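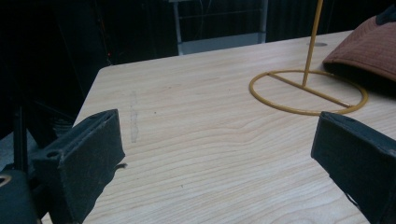
Figure 2. Light-coloured wooden tabletop with long, wavy grain lines. Photo: Bemo project archive.

4.2 Surface appearance and willingness to repair

The second part of the survey dealt with tables. We had expected chairs to produce most of the comments, as they had in the pilot, but respondents in Minden wrote far more about the tables they ate and worked at. Of the 1483 households that returned the main form, 700 also filled in the optional page on furniture care. The results in this section come from that smaller group unless stated otherwise.

Respondents were asked to choose the table used most often in the home and to say how long they had owned it, how it was cleaned, what marks it had picked up and what had been done about them. They were then asked whether they would repair it, have it repaired, cover it, or replace it. No definition of "repair" was given on the form. Some people counted a coat of oil as a repair and others plainly did not, and this should be kept in mind when reading the answers.

Pale tables with a visible grain (Figure 2 shows a surface of this general type) drew mixed answers. Owners often said that small scratches were hard to see if they ran along the grain and easy to see if they ran across it. Rings from cups were mentioned more than any other mark. Several people had tried to remove them with household remedies, including mayonnaise, toothpaste and a warm iron over a cloth. Those who reported a poor result were more likely to say they now used a tablecloth than to say they had tried again.

Dark tables were described differently. Dust and crumbs came up often, and so did pale scratches where the stain had worn through. Owners of dark tables were more willing to touch up a mark with a pen or wax stick. The Pendex stick, sold in two of the hardware shops in the town, was named on many forms, though we did not ask about products and cannot say how widely it was used.

A separate difficulty was that many respondents did not know what their table was made of. In 158 cases the material box was left blank or filled in with a question mark. Others wrote "wood" and added a note that they were unsure whether it was wood all the way through. This matters for repair, as a solid top can be sanded several times while a thin veneer may not survive it once. A few people had found this out at their own expense. We therefore did not split the answers by material, and have used only the colour given by the respondent.

Length of ownership had a clearer link with the answers than colour did. People who had owned their table since before their last house move were more likely to choose repair, even where they listed more marks. Some gave family reasons. Others said simply that the table fitted the room and that finding another of the same length would be a nuisance.

The Chae form, used in the earlier study of kitchen worktops, asks people to score each mark by how much it bothers them. We left this out to keep the page short. Looking back, it would have helped to separate marks that people noticed from marks they wanted removed. The free comments suggest that these are not the same. One respondent listed a burn, a row of pen dents and a missing strip of edging, and under "work needed" wrote "none".

Cleaning habits are taken up in section 4.3, together with the answers on oil, wax and varnish.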